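Moving a washer two states over, leave the bubble wrap on or not?

Dutville Community Board > Home & Moving

pkoller
Posted 23rd November
Moving in January, 1,695 miles give or take a detour. Taking the front loader with us. Wife says sell it, I say we paid good money. Mover quoted $2,146 for the whole house, washer adds 200 on top. Anyone done this? Do I need the transit bolts, lost mine years ago. Also how much wrapping is too much
Pirmin

greltel_gal
Sell it. Seriously. 200 plus the hassle plus it might not fit the new hookup. Did you measure the new closet?

pkoller
Closet is fine, measured twice. Not selling.

C. Okoro
You need the bolts. Not optional. Drum swings around in back of the truck for days and the suspension is shot by the time you get there. Order a set by model number, mine were cheap. Tape the bag of bolts to the hose afterward so you dont lose them again.
- Chibuzor

dryer_lint
Disagree w/ Chibuzor. Moved mine three times no bolts, just stuffed towels in around the drum and kept it upright. Runs fine.

C. Okoro
Three times across town isnt 1,695 miles. Ask me how I know. Comero Movers hauled my last one without bolts, first spin cycle it walked across the laundry room. Repair guy wanted more than $103 just to look at it.

dryer_lint
One was four hours on the highway. But ok, bolts are better if you can get them. Towels if you cant.

greltel_gal
Whatever you do drain it first!! Pump filter at the bottom front, put a pan under, then the hoses. We skipped it and got gross water all over a mattress. Leave the door open a day or two before.

pkoller
Good call on the filter, wouldnt have thought of it. Still nobody answered the wrapping question. Mover says blankets only, my brother in law says bubble wrap everything

berchtold_bob
Blankets scuff less but they slide. I do bubble wrap on the front, blanket over that, strap last. Couple layers is plenty. Tape goes on the wrap, never on the paint, it pulls the finish if it sits in a cold truck. Front panel wrapped thick like this, tape stuck to the plastic:

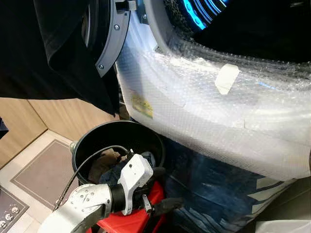 Order I'd do it in

1. Shut off both taps, run a short spin, unplug
2. Drain the filter, then hoses into a bucket
3. Bolts in (or towels, fine)
4. Hoses and cord in a bag, lable it
5. Wrap, blanket, strap upright. Not on its side
6. Other end: bolts OUT before you run it. Then level the feet, empty rinse first

dryer_lint
6 is the big one. Cousin ran his with bolts still in, sounded like a helicopter

greltel_gal
Still say sell it

pkoller
Ordering bolts tonight. Wife has been shown this thread and sides with greltel_gal. Will report back in January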